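La pizarra sigue en la pared del vestuario, con los nombres borrados a medias. El entrenador del Climotcombe la usa desde hace ocho temporadas y no piensa cambiarla por una pantalla. Acaba de perder a su base titular para lo que queda de liga y ha pasado la tarde rehaciendo rotaciones.

"El lunes que viene no existe para mí, existe el siguiente entrenamiento", dice. "Tenemos diez jugadoras sanas y con eso se compite."

El equipo femenino de Climotcombe llega a marzo en mitad de la tabla. Ganó en casa al Allummont por 65 a 52, en un partido que iba igualado al descanso y que se rompió en el tercer cuarto. El técnico no quiere darle demasiado peso a aquella noche.

"Ellas fallaron tiros liberados que normalmente meten. Nosotras defendimos bien el bloqueo directo, eso sí, y cerramos el rebote. Pero si lo repites mañana, igual pierdes de cinco."

Su preocupación es el ataque. El equipo se queda muchas noches cerca de los 50 puntos, una cifra que en esta categoría obliga a defender casi perfecto. Lo atribuye a la selección de tiro y a las pérdidas en la salida de presión.

"Perdemos balones que no nos quita nadie. Pases en salto, botes de más en la esquina. Se corrige entrenando, pero entrenamos tres veces por semana y una de ellas en media pista."

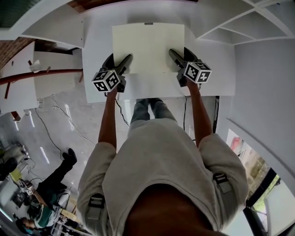
Desde el Allummont lo ven de otra manera, y su entrenadora recordaba tras el partido que el Climotcombe es de los pocos equipos de la liga que juega con dos pívots a la vez, que eso baja el ritmo de cualquiera y que a ella le parece una elección, con sus ventajas y sus costes.

Él lo admite a medias. "Jugamos con dos grandes porque son las mejores que tengo. Si las siento para correr más, corro con gente que todavía no está preparada. La del filial tiene diecisiete años. Va a jugar, pero no voy a echarle encima los minutos de una lesionada."

La lesión fue en la rodilla, en un entrenamiento y sin contacto. El club no ha dado plazos. El entrenador habla con la jugadora casi a diario y prefiere no comentar nada más sobre eso. De momento subirá el balón la escolta, que ya jugó de base en categorías inferiores, y en algunos tramos lo hará una alero.

"No es lo ideal. Le pido que no intente ser la otra. Que cruce el medio campo, que dé el primer pase y que se vaya a su sitio."

Sobre un posible fichaje es claro. El patrocinio de Bisura cubre desplazamientos y arbitrajes, y lo que sobra va a la cantera. Preguntaron por una base del Twal que tenía pocos minutos, pero su club no quiso dejarla salir con la temporada tan avanzada.

"Lo entiendo perfectamente, yo habría hecho lo mismo", dice. 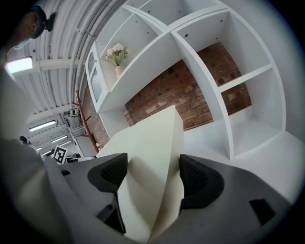
Queda el calendario, que tampoco ayuda. El equipo encadena ahora tres salidas, la primera precisamente a la pista del Twal, un pabellón pequeño donde el público está encima de la línea. El técnico guarda mal recuerdo de la última visita, perdida en la prórroga después de ir por delante casi todo el encuentro.

"Allí hay que llegar al último cuarto sin cuatro faltas en las dos grandes — el año pasado las perdimos a las dos y se acabó el partido. Esta vez empezaremos en zona, ya lo digo, porque ellas lo saben de sobra."

¿Y el objetivo? No habla de fase de ascenso, aunque las cuentas todavía la permiten. Firma la permanencia cuanto antes y dar minutos en mayo a las más jóvenes. Renueva año a año y la directiva aún no se ha sentado con él.

"Suelen llamarme en junio. Yo contesto el mismo día."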